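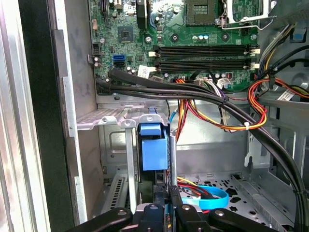

A desktop tower opened at the side, with the CPU socket exposed and both memory slots empty.

Tatside expands desktop computer refurbishment at Worton workshop

Tatside will begin a second desktop refurbishment line at its Worton workshop in March, increasing the number of retired office towers it can strip, test and rebuild for community organisations.

The line has 11 benches and a planned capacity of 400 machines per quarter. Towers that pass testing will be supplied through the Wynne community hardware program. Those that fail will be dismantled, and serviceable parts will be catalogued and held as spares.

Most of the incoming equipment consists of mid-size office towers withdrawn at the end of their lease. Machines commonly arrive without storage drives, and many also lack processors or memory modules, which previous owners have kept or resold. Tatside grades these units as bare chassis and assesses the motherboard, power supply and case separately.

"A board with nothing in the socket is still worth testing," said Reece Stockdale, workshop manager at Tatside. "We look at the contacts under magnification, fit a known good processor and memory, and run it on the bench. If it posts and holds through the load test, it goes forward."

The assessment procedure is carried out in a fixed order. Technicians disconnect mains power, remove the side panel and clear dust from the chassis with low-pressure air. The CPU socket is inspected for bent or contaminated contacts, and the retention lever is checked for full travel. Capacitors are examined for bulging or leakage. Memory slots are tested one at a time and then together, and each SATA port is tested with a reference drive.

Power supplies are tested under load for no less than 8 hours. Units with damaged insulation, discoloured connectors or out-of-tolerance voltages are withdrawn and are not repaired. Wiring that passes is rerouted clear of fans and drive bays and secured with cable ties before the side panel is refitted.

Chassis parts are sorted at the same bench. Drive-bay latches, expansion slot covers and brackets are retained when intact - they are often specific to one case design and difficult to source separately. The Worton store currently holds more than 1,000 such parts, labelled by case model and shelf position.

Test results will be recorded in Altix, the workshop's inventory system, against a number assigned to each tower on arrival. The record lists every component fitted or removed and accompanies the machine to its recipient.

"Groups ask us what is inside the box and how old it is," Stockdale said. "They will get a printed sheet with the answer, including anything we replaced."

Organisations wishing to donate equipment should book a delivery time with the workshop in advance. Towers are accepted with or without processors, memory and drives. Monitors, laptops and printers are not accepted on this line.

The workshop will open for public inspection on the Saturday before the line begins operation. Enclosed footwear is required in the bench area.

Media enquiries: Tatside communications desk, Worton workshop.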